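Progress report no. 4, contractor and payroll records project
Ukcombe office, 19th May
To: program manager, small employer support fund

Quick one this time, quarter end is on top of us. Budget sheet went separately.

Where we're at

Main job since the last report was getting contractor paperwork out of email inboxes and into one spot. Done for Ukcombe. Not done for Nogueira, more below. Every active contractor at Ukcombe now has an ABN on file, a signed supplier statement where they need one, bank details checked by phone and a super decision recorded (yes/no and who made it). 40 contractors moved across. 7 of those turned out to be on the books twice under different trading names, now merged, payment history kept under the older record.

Invoices with no ABN quoted: none paid through the new process. Under the old one we'd have paid them and argued later.

Wornotico setup

Live at Ukcombe. Import template took longer than planned, date columns kept flipping to US format and we had to redo the first load from scratch. Fixed now, notes are in the shared folder under "imports READ FIRST". Please don't let anyone use the old template, it's still floating round.

Approvals go two deep: site lead, then accounts. Leave cover for the second step is still a gap. If accounts is away the queue just sits there. Have asked for a delegate to be switched on, waiting on the licence change.

Payslips for the casuals are going out by email on pay day. A few bounced, addresses were years old. Chased up and resent.

Nogueira

Behind. They're still on spreadsheets and the spreadsheets don't agree with each other. Reconciled the first half of the year, stopped there when we found travel allowances coded as wages for part of it. That needs a decision before we load anything, otherwise we carry the mistake into the new system and the year-end summaries will be wrong from day one. Options paper is with you, went up with the last email. Would like an answer before end of financial year if at all posible.

Training

Four sessions run, all at Ukcombe. Good turnout for the first two, then patchy. The one on employee versus contractor was the one people wanted, heaps of questions, ran well over. We'll split it in two for Nogueira. Handout has been rewritten in plainer words and the flow chart is now on one page instead of three.

Feedback forms: people want worked cases over policy text. Fair enough. Writing some up now, mostly cleaners, couriers and the bloke-with-a-ute type of arrangement where nobody's sure who supplies the tools.

Money

Underspent on travel, over on data entry. Asking to shift the difference across, same total. No change to the end date. Ivirach invoiced for the second stage of the clean-up and it's been paid, third stage is held until the Nogueira coding question is settled. Their quote stands till September, after that they reprice.

Risks

Nogueira decision slipping past June. Biggest one.
Single person in accounts who knows the import. Notes help but not enough.
Super rate change needs checking in the test company before the first July pay run, not after.
Old spreadsheets still being edited by people with a saved link. Will lock them once Nogueira signs off.

Next 14 days

Finish the ABN re-check (second pass, any that came back cancelled)
Delegate switched on for approvals
Draft year-end checklist to both sites
Travel allowance recode, if we get the go-ahead
Book the Nogueira sessions, room and dates

What we need from you

An answer on the options paper. An OK on the budget shift, an email will do. And confirmation of who the acquittal goes to this year becuase the address on the agreement bounces.

Next report will have the Nogueira figures in it, assuming we can load them. Contractor list by site available on request, not attaching it here as it has bank details.
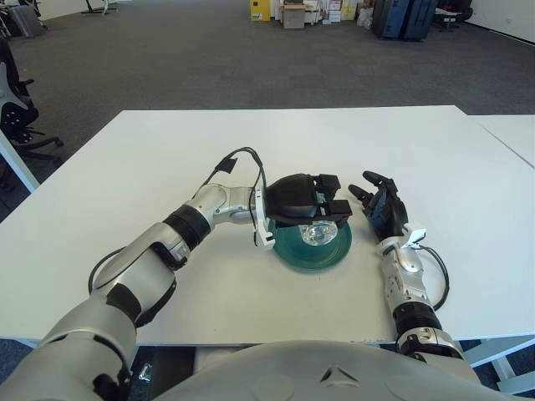
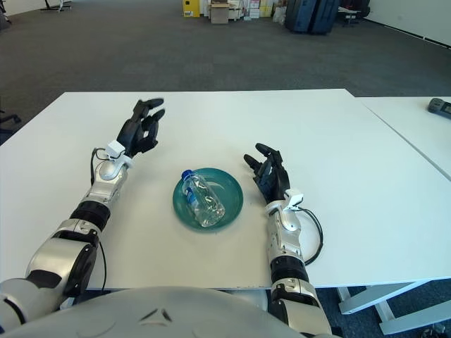 Both photos: white table, teal plate and the robot's two arms.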